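El Concilio en la frontera: comercio, fe y poder en la ciudad de Sturnodico
Torben Fröhlich — Ediciones Cavside — Tapa blanda y libro electrónico

Pocas veces un libro de historia local me ha tenido leyendo hasta las dos de la madrugada, y este lo consiguió (¡dos noches seguidas!). Fröhlich reconstruye la vida de una pequeña ciudad comercial de los Balcanes en el siglo XVII, cuando caravanas, frailes y recaudadores otomanos compartían las mismas tres calles y se peleaban por casi todo: el precio de la sal, el toque de campanas, el derecho a tener horno propio.

Lo que más engancha es el uso de las fuentes. El autor trabaja con 200 cartas de mercaderes, muchas inéditas, y deja que se oigan las voces — las quejas, los chismes, las cuentas mal sumadas. El capítulo sobre el incendio del mercado es una maravilla, y el dedicado a las viudas que heredaban negocios merecería un libro aparte.

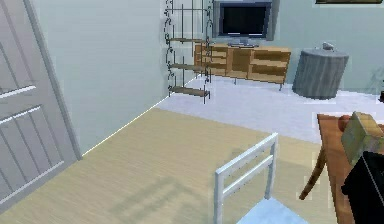
Sobre esta edición

La traducción, cuidadísima, es de Joris Dijkstra, que conserva los términos turcos y eslavos y los aclara en un glosario final. Hay 40 mapas y planos, un índice de lugares y una cronología desplegable que se agradece mucho cuando empiezan a multiplicarse los visires. Las notas van a pie de página, donde uno las quiere. El prólogo de Yufang Tang compara el caso con otras ciudades fronterizas del Asia central y abre un montón de caminos para seguir leyendo.

El libro electrónico incluye el mismo aparato crítico, con notas enlazadas. La tirada en papel es de 900 ejemplares y los pedidos salen a partir de diciembre.

Contacto | © Ediciones Cavside | Volver arriba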